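Spent most of the day on the two-arm table at Bodville, so a thread on how we keep it running. Mostly for my own notes, but a few of you asked.

The left arm had been stopping with a comms error partway through a job. Restart it, fine for a while, then the same again. It started in June and got worse.

First guess was the software. Shota Tsuchiya went through the logs and the dropouts only came when the left wrist was turned well over. That points at the cable.

On this cell the purple cable goes from the wrist down the outside of the forearm and back to the electronics under the base. It has to be long enough for the wrist to turn and short enough that it doesn't sweep things off the table. Both arms had drifted away from that.

I pulled the left one off and bent it by hand near the wrist connector with a meter on it. Open circuit at one angle, fine at every other. So that cable is scrap and a new one went on.

Routing it again took longer than swapping it. Plug in at the wrist, leave a bow, then tie down along the forearm with the small white ties. Don't pull the ties tight. You should be able to slide the cable under them with a finger.

Don't put a tie on the joint itself. I did that last year and it cut through the jacket.
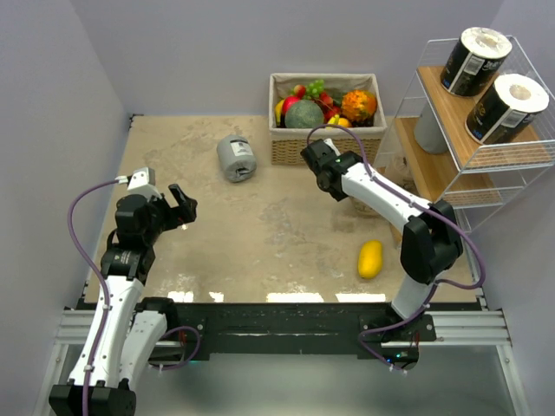 With the cables sorted I ran both arms through their full range at low speed, one at a time, watching the loops and not the grippers. The elbow is where they catch. If a loop touches the elbow at any point, undo the last tie and give it more slack.

Then both arms together, 48 cycles, no dropouts. Before the change it rarely managed 8 in a row.

Next the mounting. Both arms sit on one black beam across the near edge of the table, and the bolts work loose. I check them every 900 hours. This time 3 had moved, all on the left. Cleaned them, fresh threadlock, torqued, paint mark across each head so you can see at a glance if it has turned.

Once the bolts have been touched you have to redo the zero position. Setsuko Yokoyama wrote us a short script for it – park both arms, confirm each joint, save. Keep the old file until the new one has run for a day.

Gripper fingers: wipe with a damp cloth, dry, check the pads for splits. Handling fruit leaves a film and grip gets worse long before you'd see anything on the pads. I do it at the end of every shift now.

Parts, for those who asked. Cable is from Nakajima, ties are plain ones from Flirkik. I order two cables at a time now. The wait for this one was more than 3 weeks and we ran on one arm for most of it.

Still to do: strain relief where the cables go into the housings under the bases. At the moment the plug takes all the load. I've got a printed clip from the Rullinance lot to try, but the hole spacing is off and it will need redrawing.

Log entry is 2024-07-14 if anyone on the team wants the torque values. I'll add to this when the clip is on.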